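Bring back the boring repair shop

February 2019

Kettle died. Third one in this house and the cheapest of the lot, so fair enough, you get what you pay for. Except the one before it was a Lolier, cost nearly three times as much, and lasted a shorter time. Went to get it mended. Couldn't. No screws in the base, just a seam of plastic, and the helpline offered me a discount on a new one.

So this is a moan about repair. Bear with me, writing it on a lunch break.

When I moved to Wumton there were 2 repair shops on the main road. One did hoovers and washing machines, the other did anything with a plug. Dusty windows, handwritten signs, radios in the back with tickets tied to them. You left your thing, you paid a small amount, you got your thing back. Both gone now. One is a vape shop and the other sells phone cases, and will change a phone screen if you have the right phone.

People say it's our own fault, we all wanted cheap. Partly true. I like cheap. But I never asked for a toaster glued shut. I never asked for a washing machine where the bearings are sealed inside the drum, so a small worn part means buying the whole drum, and the whole drum costs nearly what the machine did. Somebody in an office decided that, and it wasn't me.

Take my Ploltex dryer. Belt snapped. The belt itself is a strip of rubber, a few quid at most. Ploltex won't sell it to the public, only to approved engineers, and the nearest approved engineer wanted £69 just to come and look. Belt on top. Fitting on top of that. I hung the washing on the bannisters for a fortnight and sulked, then paid. He was finished before the tea had brewed.

Nice man, to be fair. Not his fault.

What would help? Sell the parts, to anyone, for a decent number of years. Print the manual, or put it online without a login. Use screws, normal ones. None of this is clever. My mum's old Niskanen mixer came with a diagram in the box, every part numbered, and an address to write to. She did write, twice, and the parts came in the post. It still makes the christmas cake.

The argument against is always safety. Ordinary people will electrocute themselves. Some might, I suppose, but ordinary people are allowed to fit a light and go up ladders and drive vans, and they'd be a lot safer taking the kettle to a shop if there was a shop. Which needs parts. Round we go.

Then there's the council plan, which has a zero waste target for 2044 and a nice green cover. Lots in there about sorting your rubbish. Very litle about not making it. I'd swap the whole brochure for cheap rent on one empty unit and somebody in it who knows how to solder - charge me for the work, I'll pay, I'd be glad to.

Meanwhile the kettle is in the cupboard under the stairs with the other kettles. I can't quite bin them. Boiling water in a saucepan, which takes ages and steams up the window.

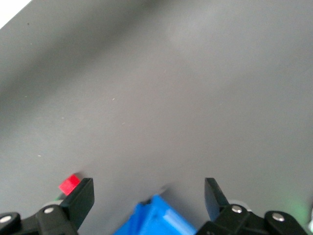 Is it worth paying to have a cheap appliance repaired?

Often it is, if the fault is a small part you can get hold of and the labour comes to less than half the price of a new one.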